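# Jolska Prompt Desk 2: a stage manager's review

The Prompt Desk 2 is a portable cueing unit for small theaters. It replaces the older Prompt Desk, which had a fixed cable and no way to change the lamp brightness. I used the new one for a nine-performance run of a two-act play in a black box room with 17 lighting cues in the first act alone. The director was Shirin Arabzadeh, who likes to move cues late, so the unit was reprogrammed often.

## Build

The case is folded steel with rubber feet. The cue buttons are square, backlit, and set far enough apart to be pressed in gloves. Travel is short and there is a clear click, loud enough to be heard in the front row if the desk is placed at stage level. I put a folded towel under it, which cured most of the noise passed through the floor but none of the click itself.

The script shelf holds a three-ring binder open at full width. It tilts to two positions. A third, flatter one would help anyone who writes in the margins during tech.

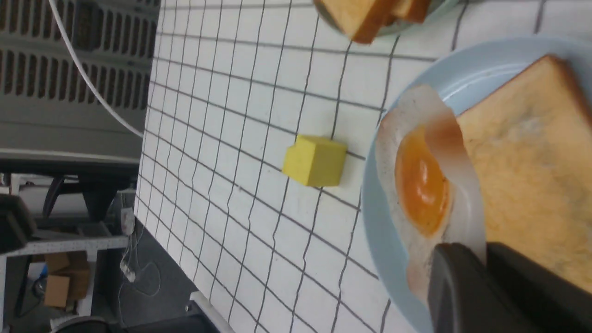
Power comes in on a locking connector at the rear. The supply is a separate brick with a short lead, so plan on an extension if your booth outlets are behind you. The unit remembers its cue list after a power loss. I pulled the plug mid-list during a dry run and it came back on the same cue, with all standby lights off, as the manual says it should.

## Cue handling

Each channel has a standby lamp and a go lamp. Press standby and the light at the remote station blinks until the operator answers; then it holds steady. This is the normal arrangement and Jolska has not tried to improve on it.

The cue list holds 600 entries. Numbering allows one decimal place, so you can insert 14.5 between 14 and 15, but you cannot then insert anything between 14 and 14.1. During our second week of rehearsal this was a real limit in the storm sequence, and I had to renumber from cue 31 to the end of the act. There is no bulk renumber command on the desk. It can be done from the Tediteck editor, a separate download that reads the same file.

Fades on the desk lamp are smooth down to the lowest setting. The lowest setting is still too bright for a full blackout. I used a strip of amber gel across the lamp and left it there for the run.
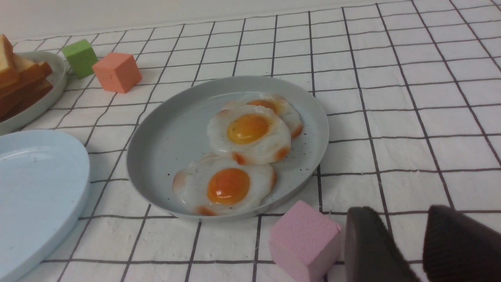 Remote stations connect with ordinary five-pin cable. I ran two, one to the fly floor and one to the sound position, and had a single dropout in nine performances. It was traced to a worn cable belonging to the venue. The older Kiltalis beltpacks also work, though their go lamp lights without the steady standby stage in between, so the operator has no sign that an answer was received.

## Compared with the Sukprasert Caller

The Caller is lighter and has the better screen. It also puts standby and go on the same button, with a long press for one and a short press for the other. I would not use that on a show with fast sequences. If your cues are widely spaced and you travel a lot, the lower weight may matter more.

## Faults

- No bulk renumbering on the unit itself.
- Desk lamp too bright at minimum.
- Power lead too short.
- The lid latch loosened after the first load-out and needed a drop of thread lock.

## Verdict

Recommended for rooms with a fixed booth and up to four remote stations. Owners of the first Prompt Desk who can live with the fixed cable have little reason to change, unless they need the longer list. I have kept mine for the November production.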